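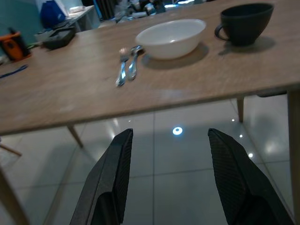 Light wooden table legs above a glossy tiled floor.

Product review: Mertens felt glides for tables and chairs
Prepared for the Nindley Library Service by Vasiliki Stergiou, Facilities Office
Monday, May 20, 2019

The Nindley Library Service maintains 850 tables and chairs at its branches. Most of them stand on hard floors, and noise from moving furniture is the most frequent complaint received from readers. In October the Facilities Office began a trial of the Mertens adhesive felt glide, with the Flukata nail-on glide as a comparison. The Jadis rubber cap, which the Service has used for several years, remained in place in the children's rooms and was not part of the trial.

What is supplied

The Mertens box contains 300 round pads in three diameters, a sheet of fine sandpaper, and a printed guide in four languages. The pads are thick, dense, and evenly cut. The adhesive backing peels away cleanly, although staff with short fingernails found the smallest size difficult to start. No cleaning wipe is included. The guide asks for one on its first page, and the omission is surprising at this price.

Fitting

The guide calls for each leg end to be sanded lightly, wiped, and left to dry before the pad is pressed on. The furniture should then stay upside down overnight. This last step was the hardest to arrange. The main reading room closes at eight in the evening and opens again at nine, and the work had to be divided over several nights.

The Flukata glide needs a hammer and a steady hand, and the furniture can go back into use at once. Two older chairs with narrow legs split while the nails were being driven. Branches with slender-legged furniture are advised to drill a small pilot hole first or to choose an adhesive pad.

Performance in use

On tile and on sealed concrete, the Mertens pads were very quiet. Readers at the Hill Street branch mentioned the difference without being asked. A chair fitted with the medium pad was also pushed back and forth by hand in the workshop, in short sessions, for a total of 3,000 passes. The felt was flattened at the end but still firmly attached, and the test tile showed no marks.

Results near the entrances were less satisfactory. Felt collects grit, and the pads closest to the doors were gray and hard by midwinter. Brushing them with a stiff nylon brush helped for a few weeks - after that, replacement was the only remedy. Several pads on heavy tables had also crept sideways, and the exposed adhesive picked up lint.

The Flukata glides stayed where they were placed. They were louder on tile from the first day and became louder as the felt wore down toward the nail head.

Rating and recommendation

The Mertens glide is rated 4 out of 5 for chairs and light tables, and 3 out of 5 for heavy tables. Branch managers may order it through the usual supply form. Pads within reach of an outside door should be inspected monthly during winter and changed when the felt no longer gives under the thumb.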